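4.3 Preparing a remix session from stems

This section explains how to bring a set of stems into Kettani and make them ready for a remix. It is assumed that you finished section 4.2 and that your audio interface is already selected.

Before you start

Ask the label or the artist for stems which all begin at the same point, also when the part is silent at the beginning. Stems cut at the first note are possible to use, but you must place each one by ear and this takes long time.

Free disk space should be at least 849 MB for a normal song. Kettani makes a working copy of every stem and does not touch the originals.

Importing

1. Open the File menu and choose New Remix Session.
2. Type a session name. Please avoid the slash and the colon.
3. Click Add Stems and select all files together. Kettani accepts up to 8 stereo stems in one session.
4. Choose the sample rate of the original song. If the stems have different rates, choose the highest one.
5. Click Import and wait until the progress bar disappears.

Note: Do not rename the stem files during the import. The session will open but the renamed track stays gray.

Setting the tempo

6. Select the drum stem. If there is no drum stem, select the bass.
7. Click Detect Tempo. The result is shown in the Tempo field with two decimals.
8. Play the song with the metronome on and listen at the last chorus, not only at the intro. A small error is easy to hear there.
9. If the metronome runs ahead, lower the tempo by 0.01 and listen again.
10. When you are satisfied, click Lock Tempo.

Caution: After Lock Tempo, every stem is stretched when you change the session tempo. For the vocal, stay within 8 percent of the original. More than this and the consonants become soft — you will notice it first on the letters S and T.

Working with the vocal

11. Solo the vocal stem and open the Ivia filter from the track strip.
12. Set the low cut. For most voices 120 Hz is a good beginning.
13. If the vocal was delivered with reverb, set Tail to Keep. With Cut, the end of each phrase is closed by the gate after 500 ms.
14. Close the filter window. The settings are saved with the session.

Caution: Turn down your headphones before you use Solo. The level of a single stem can be much higher than you expect.

Saving a version

15. Choose Save Version and not Save when you want to keep the earlier arrangement. Versions are listed in the left panel with the newest on top.
16. To send a version to another person, choose Export Session. The receiver needs Kettani too — the file does not open in other programs.

If error 567 appears during export, one stem is missing from the working folder. Import this stem again and repeat step 16.

Text of this section: Quang Hồ. Checked by Adi Tjoa, 6 May 2002.
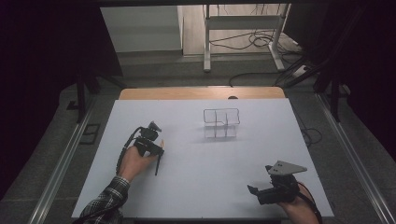
Two hand-held grippers, one in each hand, at a white tabletop.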